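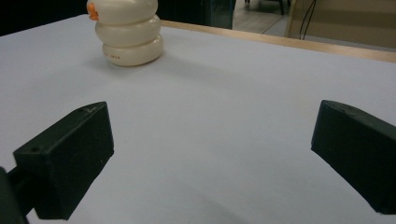 A two-line element set (TLE) is the usual starting point for working out when a satellite will pass over a given site. Each set holds two lines of 69 characters with the orbit's size, shape, tilt and timing at one moment, called the epoch. To picture the geometry before starting, put any small object on a plain table, such as the white stacked toy with the orange beak, and treat it as the observer. The tabletop is the local horizon. Azimuth is measured along the table, clockwise from north, and elevation is the angle up from it. A satellite with an elevation below zero is under the table and cannot be seen.

This tutorial covers reading the element set, running the prediction, filtering the results and checking them outdoors. It was last revised 2/27/25.

What you need

A current element set for the satellite
The latitude, longitude and height of your site
A prediction program that uses the SGP4 model
A clock set to UTC
A compass, or a known landmark with a known bearing

Any SGP4 program will do. The screens and field names in this tutorial follow Nutus, a command-line tool written by Kofi Quansah. Users of Clistiletti will find the same settings under Site and Filter.

Step 1. Get a fresh element set

Download the set on the day you plan to observe. For a satellite in low orbit, error grows quickly with the age of the set, mostly along the track. In practice this means the satellite arrives early or late on nearly the right path. Drag is the main cause, and it is worse when the Sun is active.

Do not mix lines from two different sets. Both lines begin with a line number, followed by the same five-character catalog number. If the catalog numbers do not match, discard the pair.

Step 2. Read the fields that matter

You do not need to decode every column. Check these.

Epoch (line 1, columns 19 to 32). The first two digits are the year. The next three are the day of the year, and the rest is a fraction of a day in UTC. Day 061.50000000 in a non-leap year is noon on the second day of March.

Inclination (line 2, columns 9 to 16). The tilt of the orbit against the equator, in degrees. A satellite with an inclination of 49 degrees never passes straight over a site at 61 degrees north, but it may still clear the southern horizon if it is high enough.

Eccentricity (line 2, columns 27 to 33). A decimal point is assumed in front of the digits. 0006703 means 0.0006703, a nearly circular orbit.

Mean motion (line 2, columns 53 to 63). Revolutions per day. Divide 1440 by this number to get the period in minutes. A mean motion of 15.65 gives a period of 92 minutes, to the nearest minute.

The last character of each line is a checksum. Add all the digits in the line except the checksum itself, count each minus sign as one, ignore everything else, and keep the last digit of the total. Most programs do this on loading and will refuse a bad line. If yours does not, check by hand any set that was copied from a message or a forum post, where spaces are often lost. The format depends on fixed columns, so one missing space shifts every field after it.

Step 3. Enter the site

Enter latitude and longitude in decimal degrees to at least three places. North and east are positive in Nutus. Some older programs treat west as positive, so read the manual before entering a longitude in the Americas. A wrong sign produces a list of passes that looks normal and is useless.

Height above sea level is entered in meters. An error of a few tens of meters has no effect on a visual pass.

Step 4. Run the prediction

Set the start time, the length of the run and the step size. A step of 20 seconds is fine for finding passes in low orbit. Once a pass is found, run it again with a step of one second to get the times of rise, peak and set.

Keep everything in UTC until the last stage. Convert to local time only when writing the observing sheet, and note on the sheet which one it uses. The change to daylight time in March catches out many observers in the United States.

Step 5. Filter for visibility

A pass above the horizon is not always a visible pass. Three conditions apply.

The satellite must be in sunlight. The program works this out from the Earth's shadow.

The sky must be dark. Set the Sun's elevation limit to -6 degrees for bright objects and -12 degrees for faint ones.

The peak elevation must clear local obstructions. Start with a limit of 20 degrees and adjust it for your site.

At the Milham site, trees to the west block a good part of the sky, and Dela Antwi supplied a horizon file for it with one elevation value for every ten degrees of azimuth. Nutus reads such a file with the horizon option. If you observe often from one place, making a file like this takes an hour and removes most of the false entries.

Passes that begin in sunlight and end in shadow are listed with an entry time. The satellite will fade over several seconds at that point, well above the horizon in many cases.

Step 6. Observe and compare

Be in place five minutes before the rise time. Face the azimuth of the peak, not the rise, unless the satellite is bright. Pick a star close to the predicted track and record the UTC time at which the satellite passes it. A phone stopwatch started against a reliable time signal is good enough.

Compare the recorded time with the predicted one.

Under two seconds: the set is good and the site is entered correctly.

Two to 20 seconds: the set is probably old. Download a new one and run the pass again.

Several minutes, or no satellite seen: the object may have maneuvered after the epoch. A burn that raises the orbit makes the object late on following passes, and one that lowers it makes it early. Check the longitude sign and the UTC offset first, as these are far more common faults.

Known problem

Appiah, the plotting add-on, draws azimuth counterclockwise when the chart is set to sky view. East then appears on the left, as it does when a chart is held overhead. Switch to map view if the chart will be read flat on a table.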